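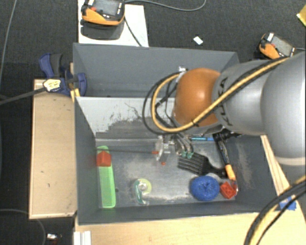 Kapitel 4
Reibung: Warum Dinge haften, gleiten und sich abnutzen

Lernziele

Nach der Arbeit mit diesem Kapitel können Sie
– Haftreibung, Gleitreibung und Rollreibung unterscheiden,
– die Reibungskraft auf waagerechten und geneigten Flächen berechnen,
– erklären, weshalb die scheinbare Auflagefläche in vielen Fällen keine Rolle spielt,
– Verschleißspuren an Oberflächen lesen und einem Mechanismus zuordnen.

4.1 Ein Schrank, ein Teppich und eine Menge Fragen

Wer schon einmal einen vollen Kleiderschrank durch ein Zimmer geschoben hat, kennt den Augenblick: Man stemmt sich dagegen, drückt, drückt stärker, und nichts geschieht. Dann gibt es einen Ruck, der Schrank setzt sich in Bewegung, und plötzlich geht es leichter als gedacht. In diesem kleinen Ruck steckt fast alles, worum es auf den folgenden Seiten geht, und es ist wunderbar, wie viel Physik man an einem Umzugstag erleben kann!

Solange der Schrank steht, wirkt zwischen seinen Füßen und dem Boden die Haftreibungskraft. Sie hat eine merkwürdige Eigenschaft: Sie passt sich an. Drücken Sie schwach, ist sie klein; drücken Sie stärker, wächst sie mit, und zwar genau so weit, dass der Schrank in Ruhe bleibt. Erst bei einem bestimmten Höchstwert ist Schluss. Von da an gleitet der Schrank, und es gilt ein anderes, meist kleineres Maß – die Gleitreibungskraft.

Beide Kräfte lassen sich mit einer erstaunlich einfachen Beziehung beschreiben. Die Gleitreibungskraft ist das Produkt aus der Gleitreibungszahl und der Normalkraft, also der Kraft, mit der die beiden Flächen senkrecht aufeinandergepresst werden:

F_R = µ · F_N

Für die größtmögliche Haftreibungskraft gilt dieselbe Form mit der Haftreibungszahl µ_0. Reibungszahlen haben keine Einheit. Sie hängen von der Paarung der Werkstoffe ab, von der Rauheit, von Feuchtigkeit, Staub und Schmierung. Eine »Reibungszahl von Holz« gibt es deshalb nicht, wohl aber eine Reibungszahl von trockenem Holz auf trockenem Stein.

4.2 Die Fläche, die keine ist

Stellen Sie einen Ziegelstein einmal auf die breite und einmal auf die schmale Seite und ziehen Sie ihn jeweils mit einem Federkraftmesser über eine Tischplatte. Die meisten Menschen erwarten, dass der Stein auf der breiten Seite schwerer zu ziehen ist. Der Kraftmesser zeigt in beiden Fällen nahezu denselben Wert. Probieren Sie es aus, bevor Sie weiterlesen (es lohnt sich wirklich).

Die Erklärung liegt in der Rauheit. Auch eine glatt wirkende Oberfläche gleicht unter dem Mikroskop einer Gebirgslandschaft. Legt man zwei solche Landschaften aufeinander, berühren sie sich nur an den höchsten Gipfeln. Die wahre Kontaktfläche ist winzig, verglichen mit der Fläche, die wir mit dem Lineal messen. Auf der schmalen Seite lastet das Gewicht des Ziegels auf weniger Gipfeln, dafür werden diese stärker zusammengedrückt. In der Summe bleibt die wahre Kontaktfläche annähernd gleich.

Bei sehr weichen Stoffen wie Gummi stößt das Modell an seine Grenzen. Darauf kommen wir in Abschnitt 4.6 zurück, wenn es um Autoreifen geht.

4.3 Was Reibung hinterlässt

Reibung wandelt Bewegungsenergie in Wärme um, und sie verändert die beteiligten Körper. Treppenstufen in alten Häusern sind in der Mitte ausgetreten. Türschwellen glänzen, Schuhsohlen werden dünn, Schneidbretter bekommen Furchen. Die Wissenschaft, die sich mit all dem befasst, heißt Tribologie, nach dem griechischen Wort für »reiben«.

Für dieses Kapitel genügen uns zunächst 2 Mechanismen. Beim abrasiven Verschleiß dringt ein harter Körper oder ein hartes Korn in eine weichere Fläche ein und zieht eine Furche; Schleifpapier arbeitet so. Beim adhäsiven Verschleiß haften Gipfel beider Flächen kurz aneinander und reißen beim Weitergleiten wieder ab, wobei Material von einer Seite auf die andere übergehen kann. Häufig treten beide zusammen auf, und dann wird das Lesen der Spuren zur Detektivarbeit.

Aus der Praxis

Serpil Karaca untersucht in der Werkstatt Romeck die Steintreppen alter Gebäude. Im Aufgang des Hauses Karamanlidis fand sie Stufen, die auf der rechten Seite deutlich tiefer ausgetreten waren als auf der linken. »Rechts war früher der Handlauf«, erklärt sie. »Man sieht dem Stein an, wo die Leute gegangen sind.« Die tiefste Mulde maß 17 Millimeter.

4.4 Beispielrechnung: Die Kiste auf der Rampe

Eine Kiste mit der Masse 60 kg steht auf einer waagerechten Ladefläche. Die Haftreibungszahl beträgt 0,5. Wie groß muss die waagerechte Kraft sein, damit sich die Kiste in Bewegung setzt?

Auf der waagerechten Fläche ist die Normalkraft so groß wie die Gewichtskraft. Mit g = 10 m/s² ergibt sich F_N = 600 N. Die größtmögliche Haftreibungskraft beträgt damit 0,5 · 600 N = 300 N. Erst eine größere Kraft bringt die Kiste ins Gleiten.

Nun wird die Ladefläche langsam gekippt. Die Normalkraft nimmt ab, die Hangabtriebskraft nimmt zu. Im Grenzfall gilt tan α = µ_0, hier also ein Winkel von knapp 27 Grad. Die Masse kürzt sich heraus! Eine leere und eine volle Kiste rutschen demnach beim selben Winkel los, sofern ihre Böden gleich beschaffen sind.

Zum Weiterdenken

Bestimmen Sie mit einem Brett, einem Winkelmesser und einer Münze die Haftreibungszahl. Wiederholen Sie den Versuch mit einem Radiergummi und notieren Sie, wie stark Ihre Messwerte streuen. Im nächsten Abschnitt brauchen Sie diese Werte für den Vergleich mit der Rollreibung.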